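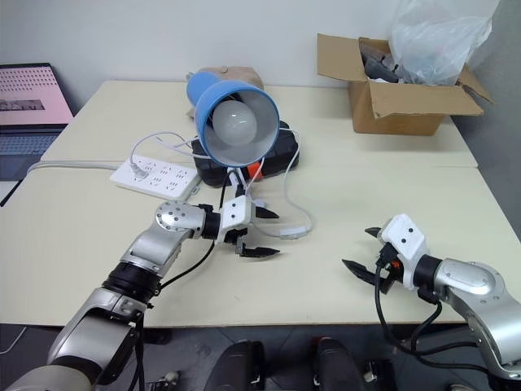

Work in this period went almost entirely into the plug-in task, the second of the household jobs in the Rakena work plan. The two-arm setup is the same one we used for the cloth work, with open two-finger grippers and a laptop left on the table. The layout now has the blue desk lamp in the middle of the table, its cord looped around the right side with the plug lying free, and the power strip off to the left. A second plug already sits in the left end of the strip, so the policy has to learn which one to leave alone.

Rakena: Two-Arm Handling of Corded Household Items
Progress report to the Murkden Fund, June 2018
Prepared by Huia Whitelaw, project lead

Home | Projects | Reports | People | Contact

Print this page
E-mail this page

Data collection

Crisanto Dalisay and Ataahua Tapsell shared the operator work. Each session starts with the cord laid by hand in one of 14 starting shapes, drawn at random from a printed sheet. The operator then drives both arms through the task. We dropped the earlier practice of resetting the cord to the same loop every time. Policies trained on that data did well on the loop and badly on anything else.

Demonstrations where the operator had to regrasp are now kept and tagged. In the last report we said these would be thrown out. Emilian Barbu asked for the change after he found that the trained policy had no idea what to do when the plug turned in the fingers.

Results

We compared two ways of training. The first maps camera images straight to arm motion. The second adds a step that estimates which way the plug pins are facing and passes that to the motion policy. Both were trained on the same demonstrations and tested from starting shapes that were not in the training set.

The direct policy finished 2 of 14 test runs. The policy with the pin estimate finished 8 of 14. A finished run means the plug is fully in the socket and both grippers are clear of the strip. Partial insertions were scored as failures.

Picking up the plug is mostly solved. The failures come later. Of the six failed runs with the better policy, four were lost at the strip, where the plug arrived at the socket slightly rotated and the strip slid when the arm pushed. The other two were lost when the cord caught on the lamp base and pulled the lamp along with it.

Holding the strip with one arm while the other inserts is the obvious fix and was in the original plan. The demonstrations so far use the second arm mainly to lift slack cord. Operators find it hard to do both, and we have not settled on one method.

Equipment

A set of replacement finger pads from Umico arrived later than planned. They were fitted after the test runs above, so none of the reported figures include them. Bevan Grimshaw has rewritten the calibration routine, which now takes nine minutes.

Budget and schedule

Spending is within the approved amount. The operator hours line is ahead of plan and the travel line is behind it, as the visit to the Adside group was moved to the next period. We ask for approval to move the unspent travel money to operator hours.

Next period

Collect new demonstrations with one arm bracing the strip. Repeat the test runs with the new pads, using the same starting shapes. Begin trials with a second lamp that has a stiffer cord.

Back to top | Previous report | All reports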